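Re: [oldparts] Sorting I/O shields and odd brackets

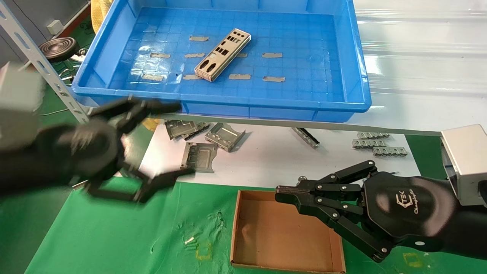
Hello all, and thank you, Emrys, for bringing this up again, because I have been meaning to write to the list since April and kept putting it off.

Emrys Cadwaladr wrote:

> Does anyone have a good way to keep I/O shields from getting
> bent? I bought a box of mixed sheet metal from Minton, 22 pieces,
> and half of them are mystery brackets. I've got them in a drawer
> now and I cringe every time I open it.

Oh, I know that drawer! Mine was the same for years. What finally worked for me was a big shallow plastic tray, the kind with a grid molded into the floor and a bit of a rim. A shield can lie flat in it with nothing on top, and the little folded flange stays the way it left the factory. The loose brackets and plates I keep out on a white surface next to the tray, where gray metal shows up nicely and I can see the slots and bent tabs without my glasses (well, almost).

Then the shields go one at a time into cardboard, standing on edge, with a slip of paper between them. I write the board name on the slip in pencil. If I can't match the port cutouts to a board in 20 minutes, it goes in the "someday" box, and I'm sorry to say that box is doing very well.

Emrys, if any of your mystery brackets turn out to be for the old Dalsgaard cases, I would gladly trade. I have 6 spare drive plates and far too many screws.

Warm wishes to everyone from a chilly Bavholm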